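Teleoperation Operators (part-time, paid, no experience needed)

Sastow is looking for people with patient hands. We are a small company that teaches two-armed robots to do fiddly tabletop work, and the way we teach them is quite old-fashioned, really: a person does the job first, many times over, and the learning system studies what the person did. We would like you to be that person.

You would sit at one of our stations and steer a pair of robot arms with two hand controllers, one for each arm. We give you a task for the day, such as sorting, stacking, folding or packing, and you carry it out through the arms from start to finish. Every finished run is saved as one example. Then you mix up the table and do it again, a little differently — that last part matters more than most people expect, and we will come back to it below.

Our current project is called Lesta. It runs through the winter and we hope to have 2,000 good examples by the end of it, of which around 1,000 still need to be recorded. We have room for 5 new operators at our Ekard building and would love to have you start in November if you can.

What a shift looks like

Shifts are four hours long, mornings or afternoons, with a proper break in the middle and shorter ones whenever your wrists ask for them. Please do take them. Tired operators make jerky movements, and the system learns those just as happily as it learns the good ones. The first two shifts are paid training. Most people feel clumsy on the first day and rather pleased with themselves by the end of the second.

Pay is $28 an hour, training included. There is free parking behind the building, and the number of shifts per week is something we work out with each person.

Who we are hoping to hear from

You might have worked in a flower shop, a bakery, a sewing room, a dental lab or a kitchen. You might be a student, or retired, or home with children who have just started school. We care much less about your résumé than about whether you can do the same small thing carefully for the twentieth time and still notice when it has gone wrong. You do need to be 18 or older, able to sit comfortably for an hour at a stretch, and willing to say "that one was no good, let's throw it out." Experience with video games is nice but we have had wonderful operators who never touched one.

If you wear glasses, are left-handed, or have small or large hands, please apply anyway. The controllers adjust.

How to apply

Write a few lines to Fotini Manolakis, who runs the recording team, at the Sastow office on Bailly Street. Tell her when you are free and describe something you do well with your hands. There is no form and no cover letter. The closing date is 3rd November, and everyone who writes will get an answer, including the people we can't take this time. We invite applicants in for an hour so that you can try a station before either of us decides anything.

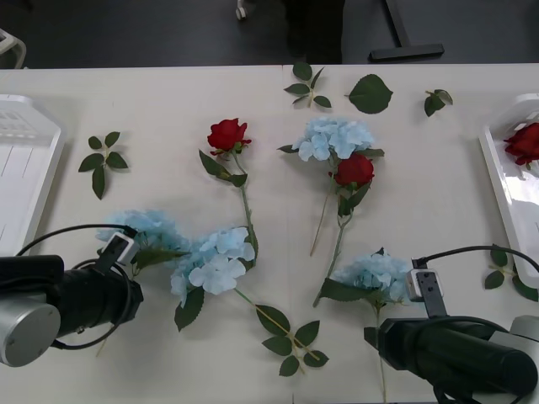
Variety is what the learning system needs most from you, and it is where a thoughtful operator earns our lasting gratitude. If every run began from the same neat layout, the arms would learn that one layout and be lost as soon as a stem pointed the other way. So we ask you to scatter things freely before each run: a rose tucked against a hydrangea head, two hydrangeas partly overlapping, leaf sprigs spread over the table wherever they fall. The flowers are artificial, so you needn't worry about wilting, only about picking them up gently and in an order that makes sense to you. Two operators will often choose quite different orders for the same layout, and we are glad to have both — please don't try to copy the person at the next station!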